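Old desktop, new PSU or leave it alone?
Forum > Hardware > Cases, Power and Cooling

ulov_6
Side panel is off and I'm dithering. The power supply came with the case, it's dusty, and my brother says anything supplied free with a case is a firework with a fan. The graphics card I want asks for a 640 W unit. Do I swap the lot or just the card?

Humphreys
Swap it. I say this in every thread and have been right in at least two of them.

zosmont
Depends what's on the label. Look for the wattage and ignore the box it came in. Certification marks tell you it was tested for safety. They don't tell you it will enjoy your new card.

Humphreys
Stickers are stickers. My kettle has more logos than a racing driver and it still trips the kitchen.

zosmont
Then your kettle needs replacing too, by your own rule.

torkmont153
Dust isn't a fault. Mine has been furry since January and runs fine. Vacuum round it, don't open it, and tuck the spare cables away from the fan. And unplug it at the wall first, please - I have 1,693 posts on here and would like you to reach two figures.

Zdislava Kováčik
I'd disagree about leaving it. If the card wants 640 and the unit can't do it, a clean one won't either. Can you post the label?

ulov_6
I can read the UL mark, E132068 and LEVEL 3, none of which is a wattage. There's also a red and white sticker stuck on at a jaunty angle over the corner, with 2026 on it. The yellow wires are at least cable-tied.
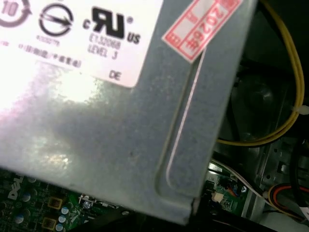 My brother has now offered to "have a look" with his own screwdriver, so I'd like to settle this before he gets here. If the watts are printed on the far side I'll have to unscrew the thing anyway, and at that point I may as well price up a new one.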